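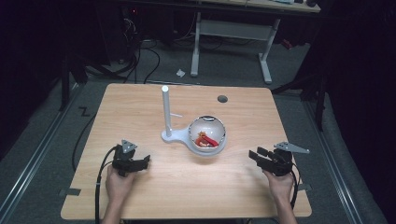 05/10/2020

Depuis que je travaille à la maison, je mange souvent la même chose à midi : du riz, une soupe, et encore du riz. Alors j'ai décidé de m'occuper un peu de mes bols. Je veux dire, de ce que je mets dedans et aussi de la manière de les poser sur la table.

Dans ma famille, la table était toujours trop pleine. Ma tante Loukia Fragkou posait le pain directement sur la nappe, les plats les uns contre les autres, et il restait à peine la place pour le coude. J'ai gardé de cette époque l'envie du contraire : une table en bois clair, un seul bol, et de l'espace.

Le bol brillant est joli mais il est difficile à photographier et difficile à nettoyer. Chaque doigt laisse une trace. Je le lave à la main, avec une éponge douce, et je l'essuie tout de suite – sinon le calcaire de chez nous fait des taches blanches. J'ai essayé le vinaigre, une cuillère dans 300 ml d'eau. Cela marche bien, mais il faut rincer deux fois à cause de l'odeur.

Pour les couleurs, j'aime le rouge et l'orange. Quelque chose de long et rouge comme un piment, un peu de jaune à côté, et le bol est déjà plus gai. En avril, je mettais seulement du vert et c'était triste, je trouve.

J'ai aussi pris l'habitude de surélever un peu le bol. Une collègue m'avait conseillé le magasin Medeiros, où j'ai vu des supports à 75 euros. C'est trop cher pour moi. Chez Grulell, il y en avait un à 12 euros, plus petit, et la vendeuse a été très patiente avec mes questions (je ne connaissais pas le mot « socle », maintenant je le connais).

Il me reste à trouver une place pour tout ranger. Mon placard a deux étagères et elles sont déjà remplies avec les assiettes du mariage, que nous n'utilisons jamais. Mon mari dit qu'il faut les donner. Moi, je ne suis pas encore prête.

La semaine prochaine j'essaie la soupe de potiron, avec du piment mais pas trop.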